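Binda Small Items
README and data card

Summary

Binda Small Items is a collection of 1479 short records of loose household and desk goods being taken out of trays, separated and put away. It covers rubber bands, paper clips, bag ties, string offcuts and curtain hooks. Rubber bands make up the largest group, with 649 records. The set was put together at Dundonwood and Horndale and is looked after by Xiuying Pan. Meifang Qiu wrote the item notes and checked the labels.

What is in the download

items.csv has one row per record, with the item type, the tray colour, the site and the starting state.
states.txt explains the words used for the starting state.
notes/ holds the free-text remarks, one file per item type.
media/ holds the pictures and clips, in folders named after the item type.
splits/ holds the train and test lists. The test list has 100 records and was drawn from Horndale only.

Starting states

There are 3 starting states. "Spread" means that most of the items lie apart and can be lifted singly. "Heaped" means they are piled but not caught on each other. "Tangled" means that lifting one is likely to bring others with it. Rubber bands are nearly always tangled. Paper clips look heaped and are often tangled underneath, so the label for clips should be treated with some care. Meifang went through the clip rows a second time in March and changed a fair number of them.

Items and trays

The rubber bands came from Backlund in mixed bags. They were tipped into the tray by hand and given a stir with two fingers. Perished bands were thrown out when they were noticed, but some snapped ones will have got through. Bag ties are the paper-covered sort and keep whatever bend they were last given, which means the later records show more crumpled ties than the early ones.

Trays are plastic. Colour is given in items.csv as a plain word (red, blue, clear) and no attempt was made to match shades between the two sites. Tray size was not written down at Dundonwood.
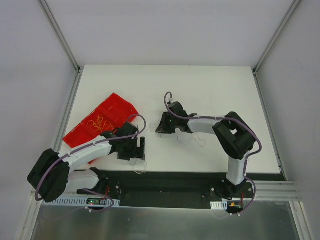
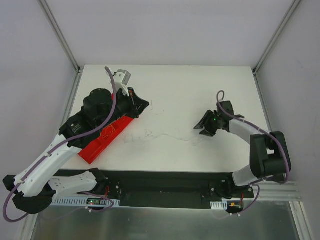
Contrast between an item and what lies under it makes a large difference to how easy it is to label. String offcuts gave the most trouble, as the undyed string nearly vanishes on a pale background. Rubber bands were kinder to the labellers: thin yellow bands on a red tray, as in the first picture, can be followed by eye for a good part of their length, though where one ends and the next starts inside the tangle is still guesswork. For this reason the band rows have a single outline for the whole heap and no outlines for separate bands.

Known problems

The curtain hook folder has two naming schemes in it. Both are listed in items.csv.
Item remarks from Horndale are shorter than those from Dundonwood.
A few clear trays were entered as white. Corrections can be sent to Xiuying Pan with the row number.

Changes

Version 3 adds the bag ties and replaces the old clip labels. The folder layout has stayed the same.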